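Simomow opens orders for two-arm bench kit

2018-07-28

Simomow has begun taking orders for its two-arm bench kit, a small robot workcell sold to colleges, repair shops and recycling depots that want to try out sorting and tidying jobs before they spend money on a full line.

The kit is called the Stesa. It comes as an open frame of aluminium extrusion with a rail along the front, and both arms are carried on that rail. Each arm has its own gripper. The walls and tabletop can be ordered in a choice of finishes, and buyers who have their own bench can leave the tabletop out.

The company put the kit through a clear-up job at its Gbeho workshop. The arms work over a table of used plastic cups, jars and lids, with a lined bin at the back.
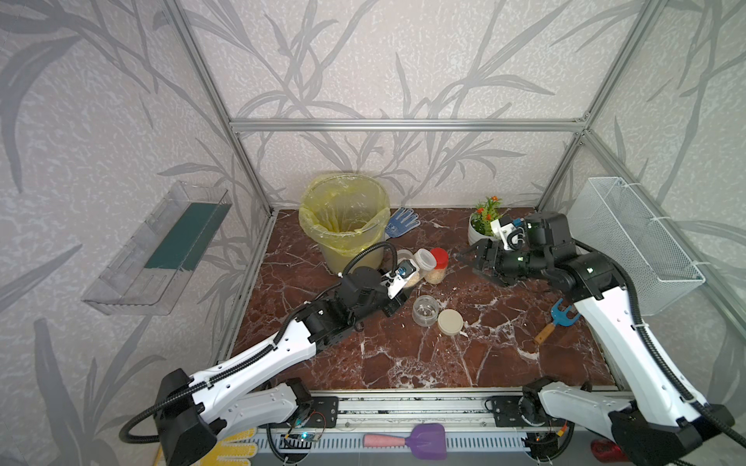
The two arms of the Stesa kit over a marble-patterned tabletop, with jars and lids in the middle.

Clear plastic was picked for the job on purpose. Simomow says see-through items are hard for a small camera to judge, and that customers asked more questions about them than about anything else during the trial period, which started in February. Staff also put lids, gloves and a potted artificial plant on the table so that the arms have things to leave alone as well as things to pick up.

An operator teaches a job by moving the arms through it by hand. The company recommends 19 run-throughs for a simple task, such as moving a cup to a bin, and more where an item has to be turned or a lid has to come off. The lessons are stored on the customer's own computer. No subscription is needed for this, although the company sells a yearly support plan.
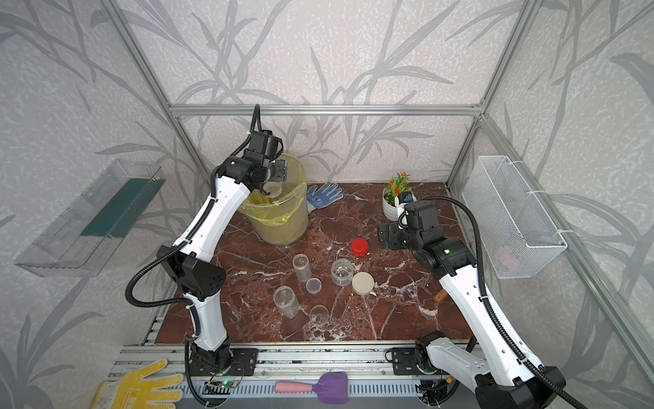
Left arm with a clear plastic cup over the lined bin.

Privard, the distributor, will handle sales and repairs. It has priced spare gripper fingers at $5 a pair, and says they are the part most likely to wear out. Cable sleeves and joint covers can be changed with the hex keys supplied. A failed motor has to go back to the Privard depot, and the buyer pays the freight one way.

There are limits. The arms are meant for light items and should not be used with hot liquids, blades or broken glass. The Stesa is not rated for outdoor use or for food handling. Buyers are told to keep the area below the rail clear when the arms are being moved along it, and to bolt the frame down if the bench is on castors. The manual covers both points, but the printed copy in the first batch has the bolt sizes wrong, and a corrected page is on the Simomow website.

The first batch is 1177 units. Schools and colleges can order early, with other customers to follow once those orders are filled. Delivery is expected to take around 2 months. Kits are shipped flat in separate cartons for the frame, the arms and the wall panels, and Privard offers assembly at extra cost to buyers within driving distance of its depot.

The warranty covers parts and labour but leaves out gripper fingers and damage caused by overloading. Orders can be placed through Privard online or at its trade counter.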